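Visit report: Whiteley Ceramics open day, 8/26/22

Whiteley opened its Brudska works to trade visitors for one day, with the tour split into a morning group and an afternoon group. I joined the morning group, 20 people, mostly buyers and kiln technicians. Check-in was at the east gate. Parking is on gravel and fills early.

The tour began in the clay store. The works runs two bodies, a stoneware and a coarser grogged mix used for garden ware. Both arrive as powder and are blended on site. Nigel Ashworth, production manager, led this section and kept to the process, apart from a short complaint about freight. Moisture is checked at the mixer and again at the pug mill. Batches outside the limit go back to the mixer.

Forming is done by three methods: jiggering for round ware, slip casting for anything with an undercut, and ram pressing for trays and square planters. The ram press was down for a seal change, so we saw it with the guards off and the lower die exposed. That was more useful than seeing it run. The dies are gypsum with an air line cast in, and the works makes its own. Die life was given as over 2,555 pressings for a plain tray and much less for anything with a sharp inside corner.

Drying takes place in a long room on the north side. Ware moves through it on carts, with humidity brought down in stages. Thick-walled planters stay in for 6 days. Asked about cracking, the foreman said most of it starts at the rim and comes from drafts, and that the doors are now interlocked -- only one can be open at a time.

We then crossed the yard to the meeting room for coffee and a talk on mold design. It covered draft angles, wall thickness and shrinkage allowance, at a level suited to people who order molds but do not make them.

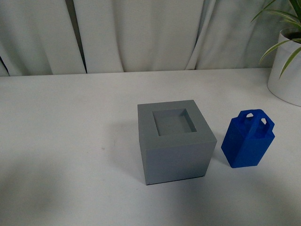

Meeting room table. Gray block with square recess; smaller blue block to its right.

The second half covered firing. There are two gas kilns and one electric. The larger gas kiln, known on site as Jillon, takes 32 carts and was cooling during our visit, so the door stayed shut. Cone packs from the previous firing were laid out on a bench by position, top to bottom. The bottom rear was slightly under, and a burner adjustment is planned for the November shutdown.

Glazing was the weakest stop. The spray booths are behind glass and the extraction is loud -- questions had to wait until the corridor. The Kirus line, a matte range in four colors, is sprayed by hand. Everything else is dipped.

Lunch was sandwiches. The seconds shop was open afterward, cash only, with planters at half the list price. I bought two trays.

Points to follow up: die drawings for the square tray, current lead time on the grogged body, and whether the drying schedule can be shared. Safety shoes are required past the clay store and the loan pairs run small.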